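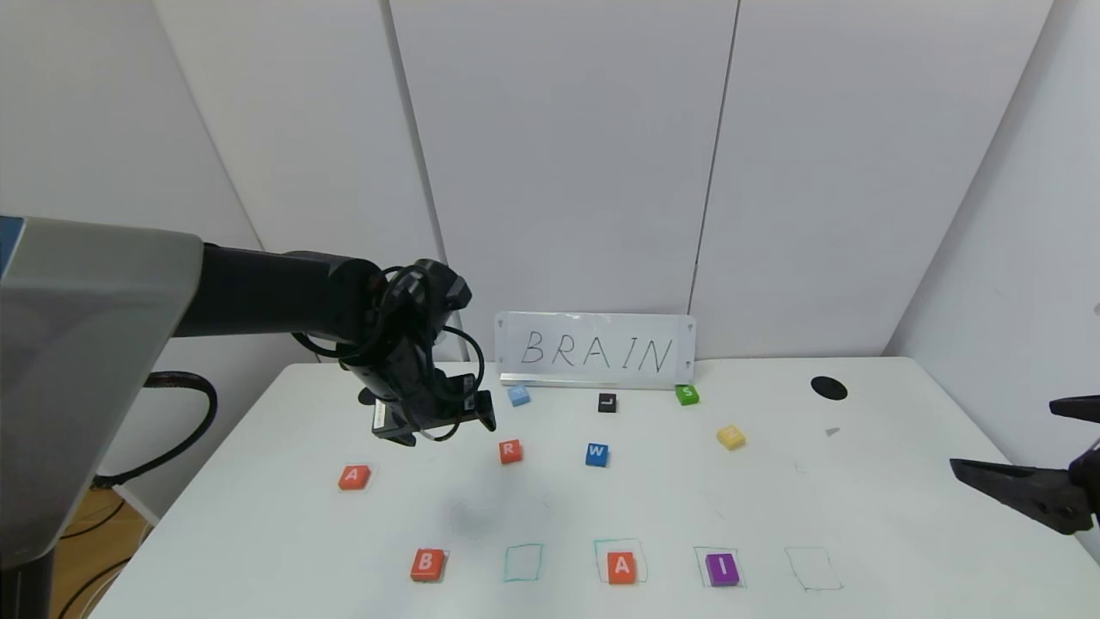 The ferry to Sandby leaves at six in the morning, and Radka Matić had been awake since three, because how could anyone sleep? She had her boots on before the kettle boiled. She had the good thermos, the bad umbrella, two cheese rolls and the list, folded into the back of the bird book where it had lived for eleven years.

"You've packed for a war," said Renata, who had agreed to come along while half asleep on the phone and was now regretting it in a borrowed hat.

"I've packed for October," said Radka. "Wait until we're out there. Just wait!"

The thing about October on the island (and she explained this all the way down the hill, walking backward part of the time so Renata could hear her) was the wind. When it swung round to the east, small birds that were meant to be going somewhere sensible got pushed out over the water and came down on the first bit of land they could find. Tired, hungry birds, in the hedges and the potato fields and the churchyard. Birds from Siberia! Birds the weight of a couple of coins, sitting on somebody's washing line!

"And we look at them," said Renata.

"We look at them."

"And then we come home."

"Well, there's lunch," said Radka.

The boat was nearly full. Britt-Marie Öberg was already in the warm seat by the engine, as she was every year, with her telescope across her knees like a sleeping dog. She nodded at Radka's list, which was sticking out of the book.

"What are you on?"

"Two hundred and fifty-five."

"Ha," said Britt-Marie, and moved her bag so that both of them could sit down. It was the friendliest thing Radka had ever seen her do.

The crossing was rough and gray and wonderful. Gannets went by at eye level. Renata turned an interesting color and kept her eyes on the horizon, and when the harbor wall came up out of the rain she was the first one off, and stood on the stones with her arms out as if she might hug them.

They did the churchyard first. Then the lane behind the school, and the big sycamores at the Levik farm, where there were goldcrests all over the place, so low and so busy that one of them hopped across the toe of Renata's boot. She stopped talking in the middle of a sentence.

"Did you see that?"

"I did."

"It just went over me. Like I was a log."

"They do that! They've been flying all night, they haven't got time to be scared of you."

Renata crouched down and stayed down, and the goldcrests went on picking at the wet grass, and it was a while before Radka could get her to move along.

By noon the rain had settled in properly. They ate the cheese rolls in the bus shelter with Ward Timmermans, who had come over on the early boat the day before and slept in his car, and who had seen a bluethroat. He told it very well. It had been on the path by the Timley wall at first light, he said, right out in the open, and it had turned round and shown him its whole front. Radka made him tell it again. She wasn't even jealous, or she was, but it was the nice kind, the kind that makes you put the lid back on the thermos and stand up.

"Is it still there?" she asked.

"Went over the wall at seven. Could be anywhere."

So they went and looked anywhere. They looked along the wall, and in the nettles on the far side, and down the ditch as far as the beach. Radka's binoculars steamed up and she dried them on her scarf, which was wetter than they were. A robin. Another robin. A wren with a great deal to say. A dunnock that got her heart going for one full second.

"What about that one?" said Renata.

"Where?"

"On the seaweed. The little stripy one. It's got a white eyebrow."

It was the way she said it, so ordinary, like somebody asking about a coat on a hook. Radka turned her head very slowly. On a heap of old weed, with its back to them, a small brown bird was running along like a mouse. It stopped. It cocked its tail, and there was rust at the base of it on both sides. Then it turned round, and the rain and the cold feet and the three o'clock alarm all went clean out of her head, because there was the bib, blue and black and chestnut, as bright as something painted that morning.

"Oh," said Renata. "Oh, it's gorgeous. Is that a good one?"

Radka couldn't say anything. She nodded. She found that she was holding Renata's sleeve.

They watched it until it ran in behind the rocks, and then they watched the rocks. After that Radka sat down on the wet shingle, got out the list, and tried to write on it, and the pen wouldn't take on the damp paper, so Renata leaned over her with the bad umbrella, half of which promptly blew inside out.

"What number is it?"

"Two hundred and fifty-six."

"For me it's more like nine," said Renata. She was still looking at the seaweed. "When's the last boat?"

"Five."

"And there's one tomorrow?"

"There's one tomorrow," said Radka, and handed her the bird book.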